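双臂桌面工作站怎么做预算：从列清单到下单的一份慢慢讲的教程 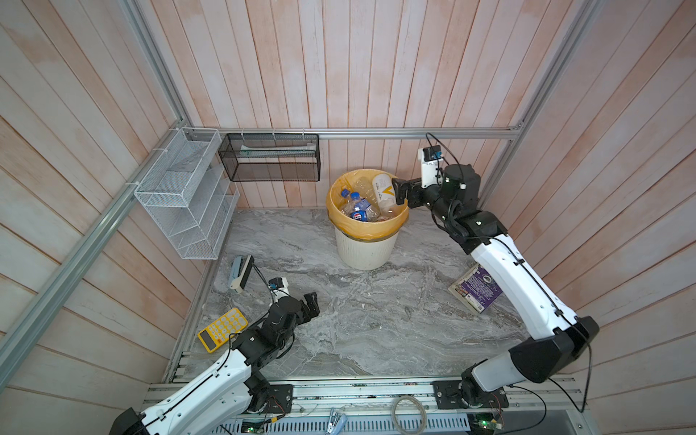 先说说我为什么要写这一篇。去年到今年，我帮好几拨人看过采购表，有学校的，有小公司的，也有自己在家折腾的。大家的表格长得都差不多：最上面一行是机械臂，价格写得清清楚楚，查得很仔细，还比了好几家；下面两三行是“相机”“电脑”，再往下就是一个孤零零的“其他”，后面填一个看着顺眼的整数。到最后超支的，几乎全出在“其他”那一行里。所以这篇教程里，机械臂本身我讲得不多，我想把“其他”拆开来，一样一样地陪你过一遍。

文章有点长，我这个人写东西就是收不住，您泡杯茶慢慢看，急用的话可以直接跳到第四步。

适用的范围先讲清楚：两条小型桌面机械臂，固定在同一根导轨上，腕部各带一个小相机，外面有一圈围挡，练的是抓取、分拣、整理这一类活儿。如果您要买的是带安全围栏的工业大臂，那预算的思路完全不一样，这篇帮不上太多忙。

第一步：先写任务，再写设备

我知道您现在已经开着购物页面了，先关掉，关五分钟就好。

拿一张纸，把这套东西头三个月要干的活写下来，每个任务写一句完整的话。比如“把垃圾桶里的塑料瓶一个个夹出来”，比如“把小文具放进墙上挂的网篮里”。一定要写成句子，别写成“分拣”两个字。句子里会自己冒出来很多采购信息：要夹的东西多粗多滑，桶有多高，篮子挂在哪儿，手臂够不够得到，是一条臂干还是两条臂轮着干。

就拿从桶里夹瓶子来说吧，看着简单，牵扯的东西可不少。桶口有高度，夹爪要从上面下去，腕部就得留出转动的余地；瓶身是透明的，相机和灯光就不能太凑合；瓶子挤在一块儿，夹爪张开以后的宽度就要事先量过。这几条写在纸上，您再去看参数表，心里就有数多了，不会被“负载”“重复精度”几个大字牵着走。

写完以后，把每句话里的物品圈出来。圈出来的这些，就是您的“道具清单”，待会儿要单独列一栏钱。

第二步：量地方

量桌面的时候请量三个数：长、宽，还有上方净空。很多人忘了第三个。手臂抬起来的时候比想象中高，腕上还顶着一个相机，相机后面还有线，线要绕一个弯才能走到架子上去。如果上面正好有吊柜，您就等着换地方吧。

我的好朋友 Domnica Munteanu 在 Faradport 管一个教学实验室，她的办法我特别推荐：先别买任何东西，拿纸箱剪一个和手臂底座一样大的方块，用胶带贴在桌上，再拿一根卷尺从方块中心往外拉，拉到手臂的最大伸展距离，用粉笔画一道弧。两条臂就画两道。两道弧重叠的地方，是两条臂都够得到的公共区域，主要的道具应该放在这里；只落在一道弧里的地方，适合放单臂任务的东西。她当时画完才发现，原来打算用的那张桌子太浅，后墙上的篮子有一半在弧线外面。一卷胶带的钱，省下一张桌子，划算得很！

还有一件容易漏掉的：人要站在哪儿。您得伸手进去摆道具、捡掉下来的东西、把瓶子放回桶里，一天可能要做很多遍。正面导轨这一侧最好留出一个人能舒服站着的空当，不然腰受不了。

第三步：定结构件

结构件指的是架子、围挡、底板、导轨这些不通电的东西。价格不高，但是品种杂，零零碎碎加起来能吓人一跳。

铝型材。建议全套用同一个规格，角上的立柱、后面的横梁、前面装手臂的导轨，槽宽尽量统一，这样螺母和角码可以混着用，备件只备一种。买的时候让店家按尺寸切好，自己锯的话切口不平，架子永远是歪的，我试过，很后悔。

前导轨。手臂底座是用螺栓固定在上面的，它承受的晃动最多，这一根请不要省。宁可粗一档。长度上，除了两个底座的宽度和中间的间距，两头各留一点余量，以后想把间距调宽，拧松了推一推就行。

围挡。三面围起来有两个好处，一是东西掉了不会滚到屋子另一头去，二是相机看到的背景稳定，今天谁穿了件红衣服从后面走过，不会影响您录的数据。木板、板材、布都有人用，颜色浅一点、不反光就好。正面敞开，方便人操作。

底面。带花纹的也行，素色的也行，要看您后面打算拿这些数据做什么。想让模型见多识广，可以多备几种底面轮换着铺；只想先把一个任务跑通，就固定一种别动。换底面花不了多少钱，值得在预算里留一小格。

挂件。后墙挂一个网篮，侧墙挂一个分层的网架，任务花样一下子多出来很多。这类东西去日用品店买就好，不用找专门的供应商。固定嘛，扎带最省事，便宜，拆起来一剪就开，想换位置毫不心疼。我以前还认认真真买过一批金属挂钩，现在都在抽屉里睡觉呢。

第四步：定电气和线缆

来了来了，跳着看的朋友请从这里开始。

线缆是“其他”里最能藏钱的一项。请拿出纸来，一条手臂一条手臂地数：电源线、通信线、腕部相机线，还有从腕部一路走回底座、再走到电脑的那一段延长。每条线都要量实际走线的长度，不能只量直线距离。手臂要动，线要跟着动，关节那里必须留出松量。留少了，手臂一转就扯接头；留多了，线圈垂下来容易被夹爪勾住。我的习惯是把线沿着上臂用扎带一段一段绑住，关节处放一个小弧，绑好以后先让手臂慢慢走一遍全行程，眼睛盯着线，哪里绷了就松哪里，都满意了再把扎带收紧剪头。

扎带请买两种，黑的白的无所谓，长短要有区别。多买，真的多买。

控制板和接头通常装在底座附近，预算里请写上固定用的小螺丝和垫柱。裸板子随手搁在金属面上，短路一次的损失够您买一大盒垫柱了。

USB 口的事情也提一句。两个腕部相机，也许再加一个固定的俯视相机，再加两条臂的通信，口一下子就不够用了。便宜的集线器带多个相机容易掉帧，建议买带独立供电的，而且相机和手臂尽量分开接在不同的集线器上。这一项我见过太多人第一次买便宜的，第二次买贵的，两次的钱都花了。

电脑如果手头有，先用旧的。录数据阶段对电脑的要求没有那么高，训练可以放在别的机器上跑，等任务定下来了再决定要不要添显卡，也不迟。

第五步：夹爪和相机

平行夹爪是最好伺候的一种，结构简单，坏了也好换。下单以前请核对三件事：张开的最大宽度，能不能单独买手指，手指表面能不能贴防滑垫。手指是消耗品，夹硬东西夹多了会磨，碰一下桶沿也可能歪，我建议每条臂至少备一对。

腕部相机要看的是最近对焦距离。它装在手腕上，离夹爪很近，离目标更近，很多参数漂亮的相机在这个距离上糊成一团。分辨率反倒可以放低一点，帧率稳比什么都强。支架如果是打印件，让帮您打印的人一次多打几个，反正机器已经热好了嘛。

两条臂请尽量买同一个型号、同一批次。有人为了省钱，一条买新一条收二手，结果两边零位不一样、固件不一样，调试花的时间早就超过省下来的钱了。

第六步：道具

道具这一栏，十个人里有九个没写。您在第一步圈出来的那些东西，现在派上用场了。

一部分可以从家里、办公室里搜罗：喝完的水瓶、旧计算器、看过的书、订书机一类的小工具、带袋子的圆垃圾桶。另一部分要花钱，同一类物品最好有几个不同的样子，瓶子有透明的有白色的，有带标签的有不带标签的，盖子颜色也别都一样。只用一种瓶子练出来的手臂，换一个牌子就不认识了，这个亏我吃过。

还有，请给道具准备一个带盖的收纳箱，贴上标签。道具会丢，会被人拿去用，会被打扫卫生的时候收走，尤其是瓶子！买箱子的钱也写进表里。

第七步：把钱填进去

好，现在可以打开购物页面了，辛苦您忍到这里。

我把 Idahosa 这个项目最后的表格拿出来讲一讲，是 Zamfira Furtună 主导采购的，她同意我把其中几个数写出来（金额都是元，不含机械臂和电脑）。结构件、线缆、集线器、备用手指、灯、道具和收纳，这一整块“其他”，她最初估的是一个很小的数，照着上面的步骤拆开重算以后，定在 3,000 左右。单看小项都不起眼：挂件、扎带和零碎五金是 265，道具加收纳箱是 357。可是您想想，要是这两项都没有写，等到装机那天才发现，就得临时跑出去买，东西贵不说，半天时间也没有了。

表格的列我建议这样排，从左到右：

名称
规格（写到能直接下单的程度）
数量
单价
供应商
交货期
没有它能不能开工（能 / 不能）
备注

倒数第二列是 Zamfira 加的，我特别喜欢。填完以后按这一列排序，“不能”的全部先下单，“能”的可以放到后面慢慢比价。您会发现，排在“不能”里的常常是些不起眼的家伙，比如某个规格的螺母，比如一根够长的电源线。

备用金怎么留？我的做法是结构件不额外留，因为尺寸量准了就不太会变；线缆和备件多留一些；道具那一栏给一个上限，花完为止，不然看见什么都想买来让手臂夹一夹。

第八步：安排下单顺序

交货期最长的先买，听起来谁都懂，做起来常常反过来，因为小件下单快，大家一兴奋就先把小件买齐了，结果一箱扎带和螺丝在桌上等手臂等了好几个星期。

比较舒服的顺序是这样的。先下手臂和夹爪的订单，等的时间里去订切好的型材和导轨；型材到了先搭空架子，把围挡、底面、挂件装好，这时候可以拿卷尺再核对一次伸展范围；接着买线，因为架子立起来以后，走线长度才量得准；手臂到货，上导轨，绑线，试全行程；道具放到最后，反正随时能添。

Flurkville 那边的小组去年六月开工，就是按这个顺序走的，中间型材切错过一根，因为架子搭得早，补货的时候手臂还在路上，没耽误什么。Zarncombe 的情况就曲折一些，他们把线先买了，全都短一截，后来接了延长线，接头多了，掉线的毛病查了很久。

第九步：开机以后还要花的钱

设备装好了，钱还没有花完，请您有个心理准备。

每个月要花的大致有这些：磨损的手指和防滑垫，换掉的扎带，补充的道具，硬盘。硬盘尤其要提醒一下，三路相机一起录，数据涨得很快，先试录一个小时，看看占了多少空间，再乘以您计划的总时长，就知道该买多大的了。别凭感觉。

人的时间也是成本。摆道具、复位、检查线缆，每一轮都要有人做。写计划的时候，请把这个人的工时写上去，哪怕这个人就是您自己。Domnica 那里是两个人轮班，一个操作，一个复位，过一会儿换过来，她说这样比一个人从头干到尾录得多，人也不那么烦躁。

每周留一小段时间做保养：底座螺丝拧一遍，相机支架晃一晃看松没松，线缆在关节处有没有磨白，夹爪空载开合几次听听声音。顺手把道具箱清点一下，少了什么写到采购表的备注里，月底一起补。

几个常有人来问我的事

能不能先只买一条臂？可以，但导轨请按两条臂的长度买，电源插座和集线器的口也按两条算。以后加第二条的时候，您会感谢自己的。

围挡能不能不装？先不装也能开工，我的建议是最迟在正式录数据之前装上。录到一半再加围挡，前后背景不一样，前面那批数据用起来会有点别扭。

灯要不要买？要。两盏，一左一右，色温一致，能调亮度就够了。窗边的位置最好拉上帘子，傍晚五点和中午的光差得太多了。

二手型材行不行？行的，很耐用，注意槽口有没有变形，螺母能不能顺畅地滑进去，带一颗自己的螺母去试最保险。

报价单上写“含安装”，要不要选？看您自己。第一次搭的话，我倒是劝您自己装一遍，哪颗螺丝在哪里、哪根线走哪边，装过的人心里清楚，以后坏了修起来快。

表格模板我就不单独放了，照着第七步那几列自己建一个就行，五分钟的事。建好以后先填“没有它能不能开工”那一列，填的时候如果哪一项犹豫了，就回去看看您在第一步写的那几句话。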